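Robot learning module: notes for session 5, randomising the simulator

Hello again! We left off last time with the Lema policy, which picked things up nicely in the simulator it was trained in and went to pieces as soon as I swapped in a different one. Quite a few of you asked whether that was a bug. It wasn't, so this session is about why it happens and what you can do about it.

The short version is that a network fed on camera views learns whatever helps it score, and in a simulator the cheapest clue is often a colour. If the background is always the same shade then "lots of that shade on the left" becomes a perfectly good way of working out where the hand is. Change the paint and the hand is lost. The wrist view suffers most, I think, as so little fits in it: two fingers, some of the housing, and whatever big flat surface happens to be behind them.

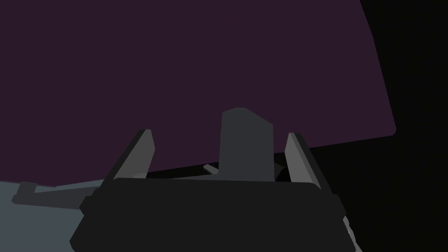

Fig. 1. Wrist view in simulation, fingers open, nothing in the grip.

So what do we do? We shuffle the looks. For each training run the Tremance scripts pick new colours for the large surfaces, move the lights a bit and nudge the camera mount (only a little, please, or the policy spends its whole life learning about camera mounts). The task stays exactly as it was. In my own runs I used 467 episodes and drew from 23 colour sets, and I kept 5 more sets back for testing. Keep yours back too! I once tested on colours I'd trained on, felt terribly pleased for an afternoon, and had to redo the lot.

Something I'd like you to try before the lab is reading single views without the motion around them. Cover up the action log and guess which way the hand should go next. It's surprisingly hard, and if you can't tell, a policy with no memory has a rough time of it as well.

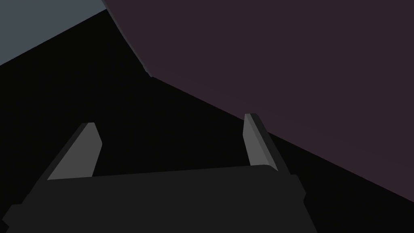

Fig. 2. Flat shading at close range: the large purple surface crosses behind the right finger.

Now the result. With fixed colours my policy managed 23 per cent on the held-back sets, and with shuffling it got to around 49. That's a decent jump for very little work, though it still misses more than half, and I don't want anyone writing "solved" in their report. Most of the failures I looked at came in the last bit of the reach, where the wrist view is nearly all one colour and there's not much left to steer by.
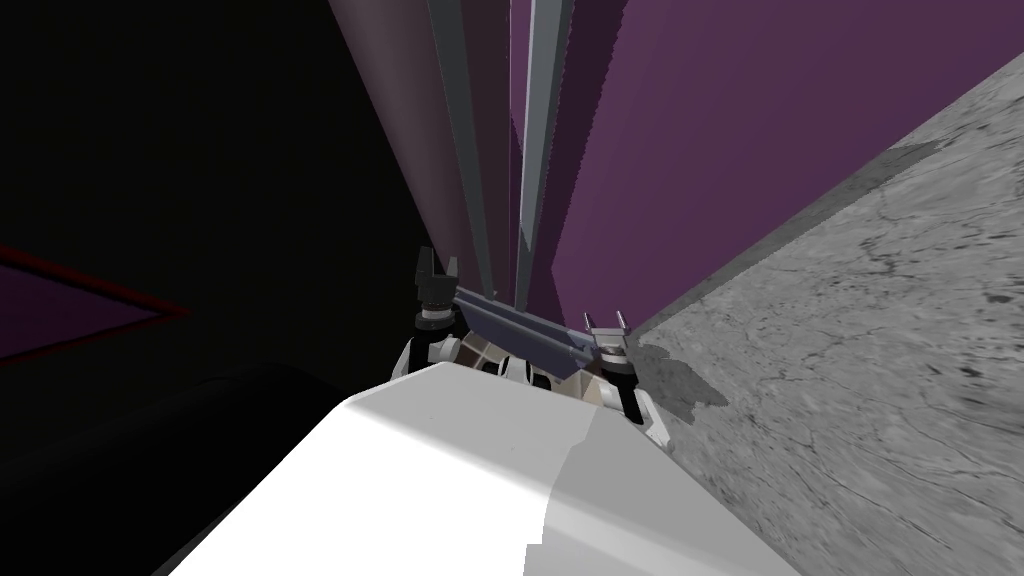
Adding a second, wider view is the obvious next step, and it's what the Zarkberg exercise asks you to do. You get more of the arm and more of the room, which helps with depth, but you also get far more background for the network to latch on to. Shuffle both views with the same colour set in any one episode. If they disagree, you're teaching it that the cameras live in different rooms.

For the lab: take the Landlow starter code, train once with shuffling off and once with it on, and bring both curves. Use the same random seed for the pair. If your training crashes at the start, check the camera names in the settings file first, as I've mistyped those more often than I'd like to admit.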